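The Cheetham Letter: Do We Need to Be Told When to Water the Tomatoes?
5/28/19

Every spring a gadget comes along that promises to save us from our own gardens, and this year it is the soil sensor. Usereck have been pushing theirs hard at the allotment societies. Ours got the leaflet, the follow-up leaflet and a young man with a tablet who stayed for most of an afternoon and didn't want tea.

The pitch goes like this. You push a probe into the bed, it talks to your phone, and the phone tells you whether the soil is dry. You can already find out whether the soil is dry by putting a finger in it. I raised this and was told that a finger "doesn't build up a history". I have been gardening on plot 13 long enough to have a history of my own, most of it to do with slugs.

I will be fair to them. If you work long hours, or your plot is a bus ride away, there may be some use in knowing that the beans are thirsty before you set out. But you still have to set out. The probe can't carry a can. All it can do is make you feel guilty at your desk, and I can manage that without paying a yearly fee for it.

Then there are the numbers. The leaflet says members on the Plullau site saved 2740 litres over one summer. Saved compared with what? Last year's summer, which was hot enough to crack the paths? Or compared with what they would have used, which is a figure no one can have? I asked twice. The second time I was sent a link to the same leaflet. There is also a claim that yields went up, with a drawing of a very large courgette and no figure at all. Anyone who has ever grown courgettes will know that more of them is hardly a selling point.

The price is £300 for the starter set, which covers two beds. Most of us have more than two beds. For £300 you could have a good water butt, a decent length of hose, a load of manure delivered to the gate and enough left over for seed potatoes until December and beyond. Muck does more for dry soil than any amount of looking at it on a screen. It holds the wet in. My neighbour on the next row mulches as if her life depended on it and barely waters at all, and her Tremano tomatoes beat mine every year - I have stopped pretending otherwise.

What bothers me more is the idea that a plot is a thing to be run from a distance. The walk down, the poking about, the standing and staring at a cabbage are the point of having one. You notice the blackfly while you are checking the soil. You notice the gate has been left open again.

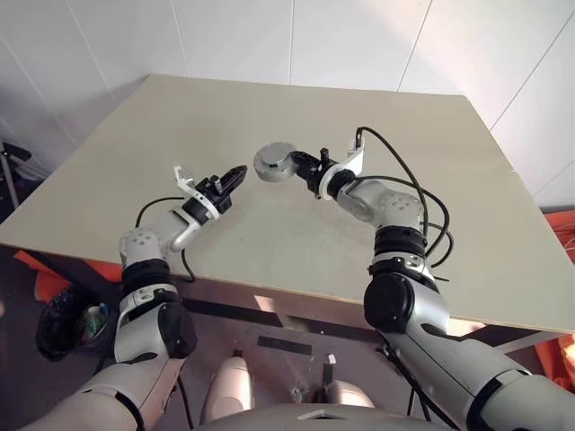
Jadwiga Krawczyk wrote in to say I was being unkind, and that her father kept his plot going two years longer than he would have done with something of this sort, as it spared him the trip on days when the beds were wet enough. I take the point. She also says the battery went flat in the middle of July and they lost the lettuces, so we may not be as far apart as she thinks.

Hanna Witkowska would like her spare watering can back, the green one with the long spout. It was last seen by the tap.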